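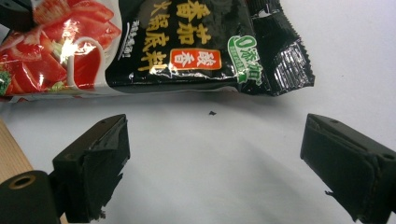
fongchan_b wrote:
One packet is never enough for the pot you described, and I'll die on that hill. You've got a Makar divided pot, right? Those are deep. If you fill it to the line with one packet of tomato base it's going to taste like warm ketchup water by the second round. Use two and top up with stock.

Taha Radwan wrote:
OP here, thanks, that's the kind of thing I was hoping somebody would tell me. To catch up anyone who skipped the first page: I'm having 9 people over for hot pot in January, in a very small apartment in Pleralport, and I've only ever done it for my sister and me. Two of the guests don't do spicy at all. One of them doesn't eat pork. My plan is tomato on one side and something hot on the other, everything bought from Plindska because it's the only store I can get to without a car.

Budget so far is 60 bucks, not counting drinks. I know. My sister laughed too.

lertchai_k wrote:
60 is fine if you skip the fancy beef. Go heavy on napa, tofu, glass noodles and those frozen fish balls. People fill up on noodles way before they notice the meat is running low. I did one last winter for less than that and we had leftovers for days.

I'm with you on tomato but I disagree about two packets. They're salty! Read the back. Use one, then cook down a few real tomatoes in oil with garlic till they go jammy and stir that in. Way better flavor and it doesn't leave everybody gulping water at midnight.

fongchan_b wrote:
Sure, if you've got time to cook down tomatoes while 9 people are taking their shoes off in your hallway. I've been that host. It's no fun.

lertchai_k wrote:
You do it in the morning!! It keeps!

Taha Radwan wrote:
I could do it in the morning. My kitchen window doesn't open though, so everything's going to smell like garlic by the time they show up. Maybe that's good?

Bigger worry is the table. It's a fold-out and it seats four if everybody likes each other. I was going to put the burner in the middle and have people eat off their laps on the couch, but then how do they cook their own stuff? My other thought was to put my desk up against it. The desk is higher by a hair so there'd be a ledge. And the spicy side is still up in the air, so opinions on that please.

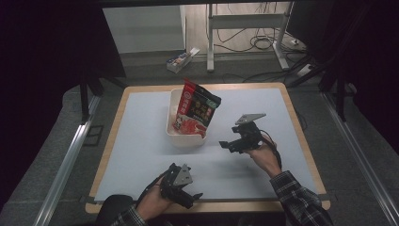
pornthip_s wrote:
Please don't do the ledge. My aunt did a ledge once and a whole bowl of sesame sauce went over it onto a rug. Borrow a folding table, somebody in your building has one in a closet. Or do it on the floor! Big cloth, cushions, burner on a tray in the middle. We always did it that way growing up and I still like it better than chairs.

As for the hot side, the trick is to buy one step milder than you think you want. You can put chili oil in your own bowl, but you can't take it out of the pot. I learned that with a boyfriend's parents and I won't be taking questions.

Amnuay wrote:
Seconding milder. Also please get a second burner. One pot for that many people means everybody hovering and waiting, and then somebody drops in a whole plate of cold meat and the boil dies and you all sit there looking at it. I've got a Godinho tabletop one, it takes the regular gas cans, and I've never had a problem with it.

fongchan_b wrote:
Gas in a tiny apartment with a window that doesn't open? Nope. Get an induction plate. Taha, please don't run two gas burners in a sealed room.

Amnuay wrote:
Ok, missed the window thing. Yeah, induction then. Check that the pot works on it first, a magnet should stick to the bottom.

Taha Radwan wrote:
Magnet sticks! Just checked with the one off the fridge. So induction it is, and my neighbor says I can have hers for the night if she gets a bowl of leftovers. Deal.

Can two induction plates go on the same outlet or is that how I meet the fire department?

lertchai_k wrote:
Different outlets, and preferably different breakers. Kitchen one on one side, living room one on the other. I tripped mine three times in one dinner. We ate by phone flashlight for a while, kind of romantic till the broth went cold.

pornthip_s wrote:
Can we talk about sauces, because I feel like this thread is sleeping on sauces. Everyone fusses over the broth and then puts out one sad bottle of soy. Do a little station on the counter, so nobody has to reach over the pot for it. Mine is always sesame paste thinned with warm water, soy, black vinegar, chopped cilantro, scallion, raw garlic, a bit of sugar, chili oil off to the side.

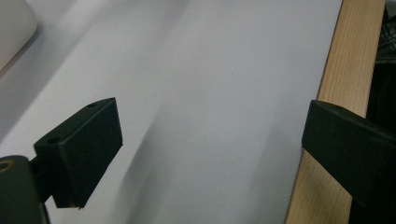 And put out spoons, plural, one for each bowl, or the garlic ends up in everything. Chop it all before people get there and cover it with a damp paper towel. If you've got a cilantro hater (there's always one) keep that bowl at the far end. For the kid-ish eaters I mix up sesame and soy with a little sugar ahead of time, and every single time it's the one that runs out.

fongchan_b wrote:
No peanut butter? I do half sesame paste, half peanut butter. Fight me.

pornthip_s wrote:
I will fight you. Also ask about allergies first!

Taha Radwan wrote:
Asked the group chat. No nut allergies, one "shrimp makes my mouth feel weird," which I'm treating as an allergy. So no shrimp in either pot, and I'll read the labels on the fish balls.

Where I've landed: two pots, tomato in one and the mild-ish spicy in the other, no divided pot at all. Floor seating. Tomatoes cooked down in the morning, sorry Fongchan. Sauce station on the counter. I priced it all out and I'm 5 dollars over.

fongchan_b wrote:
5 dollars over is nothing, make somebody bring the noodles. And I still say keep a second tomato packet in the cupboard. You'll be topping up that pot all night and it'll get thin.

lertchai_k wrote:
Fine. ONE emergency packet. That's as far as I go.

Amnuay wrote:
Post how it went. And buy more napa than looks reasonable, it shrinks to nothing.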